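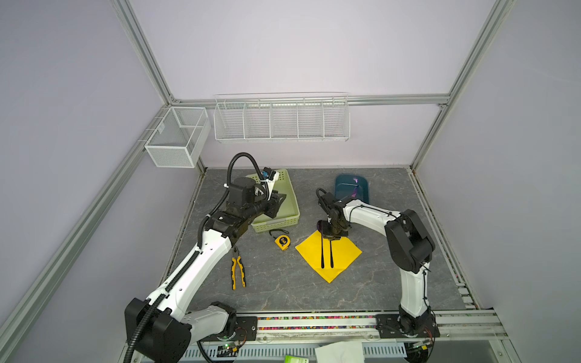

Page 50

Gion Aigner has sold kitchen goods in Ullilton for 3 years, and he still wraps chopsticks in cloth for customers. "A square, laid like a diamond," he said. "Sticks in the middle, then roll." Yellow is the color he sells most. Green plastic baskets with slotted sides go almost as fast. "People put everything in them," Aigner said. He keeps his wire racks on the wall. "I need the floor," he said. The shop reopens in May.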